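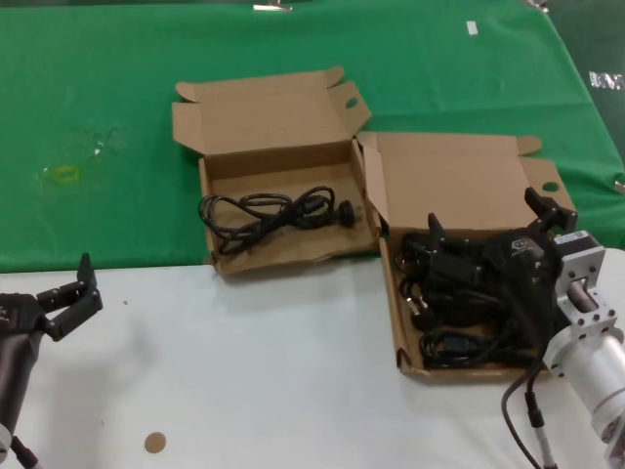
The Case for Two Boxes

Most advice on cable storage assumes the problem is the cable. The literature, such as it is, covers winding methods, tie materials, minimum bend radius, and the merits of labels at both ends. I have read a fair amount of it while managing equipment stores, and my view is that it starts in the wrong place. The container decides more than the winding does. A well-wound cord dropped into a badly specified box will be a tangle within a month, and a carelessly looped cord alone in its own box will still come out in one motion.

The position I want to defend is narrow. Power cords should be kept in open-top cardboard boxes with a folding lid, one box for the cord in use or next in use, another for the reserve. Two boxes. Drawer cabinets, pegboards, zippered pouches and wall hooks all have their supporters, and I have paid for most of them.

The pegboard first. At the Nesgate depot we hung every cord we owned on a wall, sorted by connector and then by length. The inventory at the time was 319 cords. It looked excellent in December, when it was finished. A hook holds a cord by one point, the weight of the plug pulls the loops out of round, and the lowest loop catches the plug of the cord beneath it. By spring the lower three rows had merged. People took from the top rows, where the wrong lengths were, and ran short leads into extension leads to make up the difference. That is a worse electrical arrangement than anything a messy box will cause.

The drawer cabinet failed differently. We bought a Panent unit with shallow drawers and dividers. A power cord with a molded plug does not lie flat, and the plug is the tallest part of it. Any drawer shallow enough to stop cords stacking is shallow enough to jam on a plug. Any drawer deep enough to clear the plug is a box, with the added disadvantage that it can be shut. I will come back to shutting.

Cardboard gets little respect as a storage material, which I think is a mistake. Plain corrugated board is light and slightly compliant, so a plug thrown into it does not crack anything. It can be written on with a marker and written on again. When the bottom goes soft the box is flattened and replaced, and no one has to file a request. The usual objection is durability. I would answer that a cord store that cannot be cheaply replaced tends not to be rearranged either, and the mix of cords in any working building changes faster than the furniture does.

The lid matters more than people expect. A loose lid gets put on top of something else, and then the something else gets put away under it. A lid that is part of the box folds back and stays with the box. It also gives a clear status. If the lid is back, the box is being worked from. If it is down, the box can be stacked. I would not bother with a tray that has no lid at all, as the first stack of paper placed on it ends the arrangement.

Now the two-box split, where I get the most disagreement. The common practice is one box per type of cord. Sosarine, which supplied our shelving, printed a planning sheet along these lines, with a box for each connector and each length. On paper this is correct. In practice a person returning a cord at the end of the day has it in one hand, has something else in the other, and will not read six labels. The cord goes into the nearest open box. A system with six categories and tired users is a system with one category and five half-empty boxes.

Two categories survive this. The box for current use should hold very little, preferably one cord, laid in loose loops with the plug at one end where a hand can find it. The reserve box can hold everything else, and it can be a mess. I mean this seriously. The reserve is opened when something has failed or when a new station is being set up, and in either case a minute spent pulling loops apart is affordable. What is not affordable is a minute spent every time someone needs power. 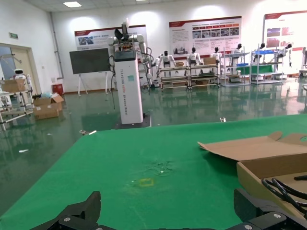 Coiled black cables in an open box with the lid flap folded back, green-topped table.

There is a limit to how much mess the reserve will tolerate. My working rule is that the lid should close without being pressed. Past that point the connectors start to take load from the cords above, and molded strain reliefs do not like being bent sideways for months. When the lid will not close, a second reserve box is started. Cords should not be compressed, and they should not be tied tighter to make room. Tight ties put a permanent kink where the tie sits, and the next person to wind the cord will follow the kink.

The work surface is part of the storage as well. Boxes should be opened on a table, with both within reach, and preferably on cloth. A black plug on a black bench is easy to lose. On a green or white surface it is not, and cloth stops the prongs from scoring whatever is under it. A bolt of table felt covered every bench we had at Nesgate and it was the least controversial purchase of the year.

Back to shutting. The Hoshino building, where I moved next, had 2834 items on its equipment list and a locked cabinet for cords. The lock had been fitted to stop losses. Its effect was that no cord was ever returned, as returning one meant finding the key. Cords lived under desks, plugged into nothing. The list said they were in the cabinet. We left the door open, put two boxes on the bench beside it, and within a few weeks both boxes had cords in them.

I accept that none of this scales forever. A rental house moving 2000 cords a week needs reels, barcodes and staff. Most rooms are not rental houses. For a room with a table or two and a modest pile of black cable, the boxes the equipment was shipped in are usually already the right size.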